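Talk notes, knitters' night at Sastby, 21/05/2023

Start with the cold hands question. Hands up, who types in gloves? (Wait for it, there are always a few!)

Thank Su-chen Siu for the invitation and the tea.

Fingerless gloves are my favorite thing to knit, and I want everybody to go home itching to cast on. They're small, they fit in a coat pocket while you work on them, and you get to try them on every ten minutes.

Ribbing: say plenty here. It stretches and hugs the back of the hand, and it forgives you if you guessed the size wrong. Pass the swatches around now.

Finger tubes. People get scared of these! Four short ones plus a thumb, stopping at about the first knuckle. Let the edge roll a little if it wants to.

Color: gray-green hand with a pale pink cuff, one of the happiest pairings I know.

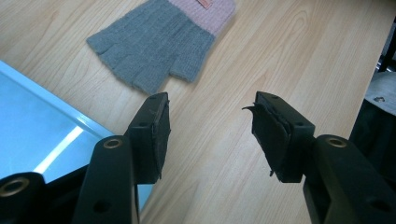
Then cuffs. Change yarn right at the wrist so you get a crisp line, and keep the same rib going. Mention Gebremedhin's trick of slipping the first stitch. Questions, then needles out and we all cast on together.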